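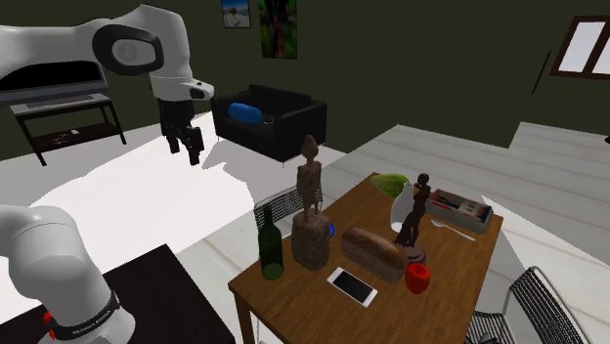

*Last changed: March 30, 2019*

**Re: [homearm] sim room vs. the real bench**

From: Colm Fahy
To: homearm list

Murray, quick answers, I have to be out the door soon. Your mail first so the others can follow:

> Colm,
>
> Got the Pluseo joint files loaded and the arm stands up, which is more than it did last week. Two things. The gripper is fine until I ask it to go past the sofa side of the table, then the elbow swings out toward the TV and the planner gives up. And is it worth keeping all that stuff on the table? The bread, the figurine, the tray with the little bits in it. I could strip it down to the phone and the cup and be running in an evening.
>
> Also what step rate are you on. Mine crawls.
>
> Murray Chisholm

Elbow first. Same thing bit me. Your joint 2 limit is still the default from the file, way wider than what our printed shoulder can do. Set it to 100 degrees and the planner stops looking for those silly poses with the elbow way out left. Do it in the config, not the model file, or the next export wipes it out. Ask me how many times.

Keep the clutter. Please. My bench at home is worse than that table and the shared one at the shop is worse again. With only the phone and the cup you'll get a grasp routine that works great on a phone and a cup. The figurine up on its block is the one I care about - tall, thin, easy to knock off on the way to something else. Same for the bottle beside it. If you want an easy start, try the bread, then the red cup next to it. Leave the spoon for last, flat things are misery with a two finger gripper and we still haven't picked the pads.

What I would drop is the physics on the small stuff in the tray. Make the whole tray one fixed lump for now. That's probably your crawl right there. I went from 13 steps a second to something usable just with that, no other changes. The Cesora solver setting helps too, put iterations at 8 and see if it holds.

Other bits:

- log from my last long run is 1,344 lines, its on the shared drive under naqvi-test. Most of it is the same contact warning over and over, skip to the end
- shadows don't matter for planning but they do for the camera part. Light comes in hard from the right in that room and I want to keep it that way, the shop has the same problem with the big window
- base height: table in the sim and our real bench are not the same. I havent measured the bench since we put the new feet on. Can you, next time you're in? Floor to top, then top to the center of joint 1
- Drukero boards - still waiting on two. If they're not here by May I'll wire the wrist to the old driver and we live with the noise

Dont update the gripper mesh yet, I have a half finished one with teh finger offsets fixed. Will push it tonight or tomorow morning.

If anybody else on the list has the arm loading OK, send me your joint limits, just paste them in the mail.

Colm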